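Mokel: pictures of staplers and staples
README, second draft, July

Hi! If you've landed here, you probably got the folder from me or from Nighat Satti, and you want to know what's in it. Short answer: staplers. Slightly longer answer: 417 pictures of the most boring corner of a desk, the part where you deal with a stapler and the little box of staples that goes with it.

I started Mokel after trying to find pictures of ordinary office stuff and getting page after page of catalog shots on pure white. I wanted things lying at odd angles, half open, with the shine left in (metal parts on a glossy top are a pain, and I love them for it).

What's in the folder

Close views and wider views, all mixed together. They're split into 6 subfolders, and the split is only about file size, so please don't read anything into it. A few from the marbled tabletop:
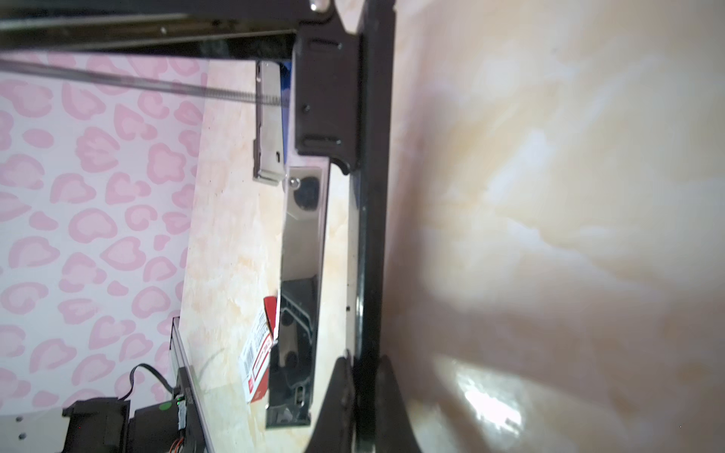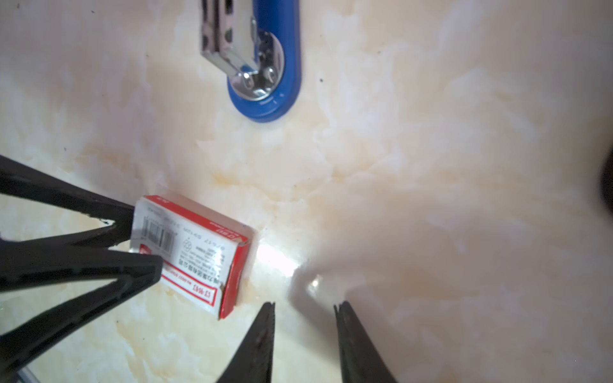
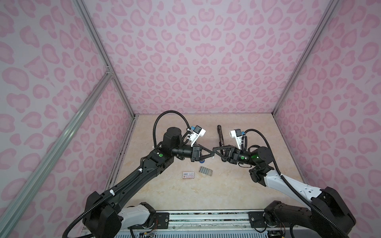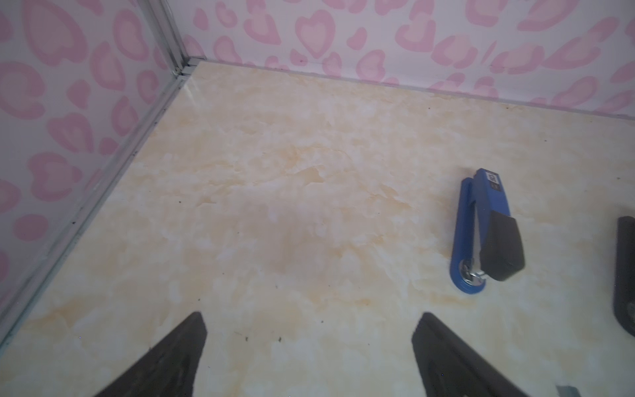
The notes file has one line per picture, and it's where I'd start. I write down which things are there, whether the stapler is open or shut if I can tell, and any print I can read. Chinese print goes in as printed, with the English next to it, so 订书钉 is followed by "staples". If I can't read a label I write "unreadable" and move on. Duván Escobar checked 100 of my lines and sent back a pretty long list of fixes, mostly places where I'd called the base the arm. Sorry, Duván! Those are all in now.

Words I use

base: the long bottom part that sits on the table
arm: the top part you push down
anvil: the small metal plate that bends the staple legs
magazine: the metal channel the staples ride in
box: always the staple box, never anything else

Known problems

Glare. I left it in, so some lettering is washed out.

There are 2 versions of the notes file floating around. The one called notes_old still says "clip" for staple in places. Use the other one.

Lots of things are only partly in view. I tag those "partial" and I'm not very consistent about how much has to be missing before I do it.

Using it

Help yourself for teaching, sorting practice, drawing, whatever. If you fix a line in the notes, send it to me or Nighat and we'll fold it into the next copy. Scissors and tape are next on my list, and they'll get their own folder.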